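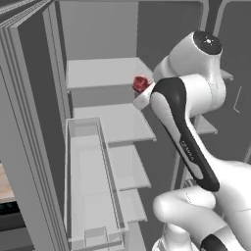

Banc simulé, tâche frigo : le bras FRANKA et l'objet rouge au bord de la clayette du haut.

Ticket : comparaison des deux contrôleurs de pince en simulation, objets perdus au moment de la dépose
Projet : Stikance
Ouvert par : équipe préhension, Privstead
Statut : en attente de réponse
Priorité : normale

Bonjour à toute l'équipe support, et merci d'avance pour votre patience, car je sens que ce message va être un peu long !

Nous comparons en ce moment deux contrôleurs de pince sur le même bras simulé : celui que vous nous avez livré avec Cilik, et l'ancien, que nous appelons entre nous « Obradović » et que nous traînons depuis les débuts du projet. Même scène, mêmes objets, mêmes trajectoires du poignet, seule la commande des doigts change. L'idée était de boucler la comparaison avant décembre, et franchement tout se passait bien jusqu'à la série du frigo.

Symptôme : avec Cilik, quand la pince arrive au bord de la clayette du haut, l'objet se décroche parfois juste avant l'ordre d'ouverture. Sur 11 essais, nous avons eu 6 chutes. Avec Obradović, sur les mêmes 11 essais, deux seulement. Les positions du poignet enregistrées dans les deux cas se superposent très bien, je ne crois donc pas à un problème de cinématique, même si je me suis déjà trompé là-dessus par le passé (vous vous en souvenez sûrement).

Voilà ce que nous avons essayé, dans l'ordre :

1. Redémarrage complet du simulateur et rechargement de la scène. Aucun changement.
2. Augmentation de la consigne de force. Un peu mieux pour les objets allongés, mais l'objet rouge, qui est petit et irrégulier, se met à tourner entre les doigts.
3. Passage de la boucle de commande à 200 Hz pour les deux contrôleurs. Les chutes sont moins nombreuses avec Cilik, sans disparaître.
4. Retour aux paramètres de contact d'origine, au cas où l'un de nous les aurait modifiés sans le noter. Ils étaient bons.

Ensuite, nous nous sommes dit qu'il fallait sortir du frigo pour y voir plus clair, car entre la porte, le bac et les clayettes, le bras travaille dans une posture assez tordue. Nous avons donc repris la comparaison sur la table, avec la vue de la caméra de poignet. 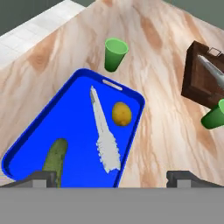 Sur le plateau bleu, le citron et le concombre ne posent aucune difficulté, quel que soit le contrôleur. Le couteau est plus délicat : Cilik referme les doigts un peu trop tôt et pousse le manche avant de le tenir, alors qu'Obradović attend sagement la fin de la descente. J'ai l'impression (mais ce n'est qu'une impression, je vous laisse juges) que Cilik considère le mouvement comme terminé dès que la vitesse du poignet passe sous un seuil. Cela expliquerait aussi le frigo, où le bras ralentit beaucoup en approchant de la clayette.

Mes questions, donc : ce seuil existe-t-il, et peut-on le régler depuis le fichier de configuration ? Et y a-t-il une raison de ne pas monter au-delà de 200 Hz ?

Mise à jour, 16 h 40 : en ajoutant une petite pause entre la fin du déplacement et la commande des doigts, le couteau est saisi proprement avec Cilik. Je n'ai pas encore relancé la série du frigo avec cette pause, il me faut d'abord libérer la machine de calcul.

Les journaux des deux séries sont joints au ticket, avec les fichiers de configuration. Si un autre format vous arrange, dites-le-moi, je les réexporterai volontiers. Encore merci pour votre aide, toujours précieuse !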